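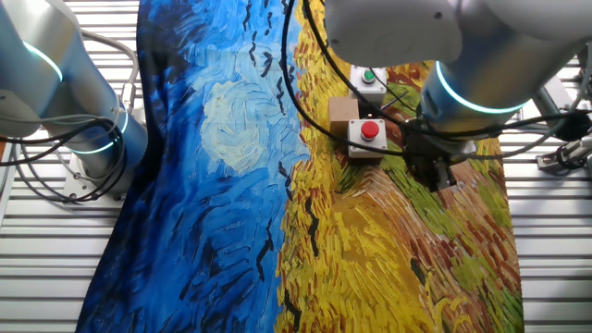

8 June 2022

**Exhibition workshop, Semple Gallery: plinths and lighting for the ceramics display**

Work continued on the plinths for the Hilletell loan. The second group has been primed and given one coat of the warm grey agreed with the lenders. The tops are to be left unpainted until the mounts have been fitted.

The tall plinth was checked again after last month's complaint that it rocked. The fault lay in the floor of Room 2, which falls towards the door. Adjustable feet have been ordered from Kakex. Until they arrive, no object is to be placed on it, including dummies.

Dimensions as built:

- tall plinth: height 1,160 mm in the drawing, 1,176 mm as made (to be trimmed)
- low plinths: height 572 mm
- shelf for the saucers: depth 160 mm

The lenders have asked that the salt-glazed jugs be shown without a case. This office has replied that an open display is acceptable only if the barrier is moved further out. A revised plan is to go to Lirwood for comment. Their view on the wall colour is also awaited; the curators prefer the darker sample, which made the labels hard to read under the present lamps.

Lighting was tested with the blinds down. The lamp nearest the entrance throws a hard shadow behind the largest bowl. Moving it one place along the track reduced the shadow but left the label dim. A wider lens will be tried.

The sum remaining for materials is £3,080. This must cover the feet, the lens, the acrylic for the book cradles and all repainting in July. Colleagues are asked to enter purchases in the ledger on the day they are made.

Outstanding: trim tall plinth; second coat on low plinths; reprint label 14, where the date of the teapot is wrong.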